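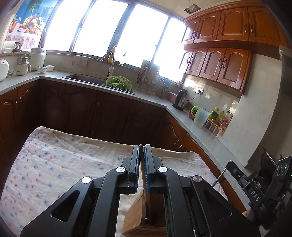
How many demonstrations do we need before the utensil task is worth training on?
Nobody on the team has a number that came from a measurement. The course handout says 510, which is the figure last year's group handed in, and as far as I can tell they stopped there when the term ended.

March, Galura notebook, started 4:20 pm

Yayra wants to call data collection finished and move on to training. I don't agree yet, and I'm writing down why so we don't have the same argument at the review.

The claim in our proposal is that hand-held demos of one utensil task (pick out of the pile, put upright in the holder) will give a policy that works in a kitchen it hasn't seen. What we have supports something much smaller. All of it is one kitchen and one table. If the Skadell round uses a bare table I expect trouble, and the line in our slides about "any household surface" should come out now before someone asks us to show it. Anjani has edit rights, I don't.

Things I checked today:

Sync between left and right. Fine on the sessions I opened. I opened 20 and picked them by hand, so don't quote this as a rate.

Gripper width. Closed reads slightly different from one session to the next. Yayra says it's calibration and can be fixed in the conversion script. Maybe. I'd like to see the script do it on a session where something thin is being held, because the offset looks to me about as big as the thing we're trying to tell apart from nothing.

Labels. The Gellport upload form has a tick box for success and whoever did the demo ticks it. That means we grade ourselves. I went through part of the folder again without looking at the ticks and came out with a lower number than we reported. Not hugely lower. Still lower. Needs a second person, and it shouldn't be me again.
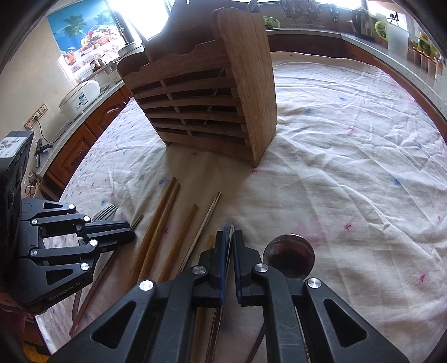 Picking one stick out of several is the part I trust least. Our label says "chopstick" and stops, which would be fine if they were all the same kind and lay well apart. Take the grasp on the metal one: the tips have it near the narrow end, and right beside it to the left is a wooden one that's mostly hidden behind the fingers. From that view I couldn't swear to where the wooden one runs, and I know what a chopstick looks like. The other wooden ones further left are much easier to make out. So if we report a single success number for "chopsticks" we're averaging an easy problem with a hard one, and the easy one will carry it. Anjani suggested splitting the label into clear and crowded. Good idea, more work, I said I'd do the first batch.

Also on this: the holder. We keep writing "insert" in the task text as if the stick going in is the end. I want the release included, with the gripper backed off, before a demo counts. Some clips get stopped early and we can't know what the stick did next.

Yayra's reply to all this (fair, so I'm copying it in): "You want every demo to be a hard one. Then the model never sees an easy one and you'll complain about that." True, I would.

Where we left it:

Freeze the current set, no deletions. Train the small model on it overnight, 60 epochs, same settings as the handout so there's at least something to compare with.

Hold out whole sessions for the test split, not random clips. I shouldn't have to write this again but the old split is still in the repo.

2 people label success independently on the crowded clips. Where they disagree the clip goes to Ruiz-Ortega at office hours.

Ask whether we can get a second kitchen. Anjani has a lead and didn't want it written down until it's sure.

My guess for tonight's run is that it looks good on the held-out sessions and tells us very little about Skadell. Putting it here beforehand so I can be wrong in ink.

5:55 pm. Run started. First attempt died on a path with a space in it.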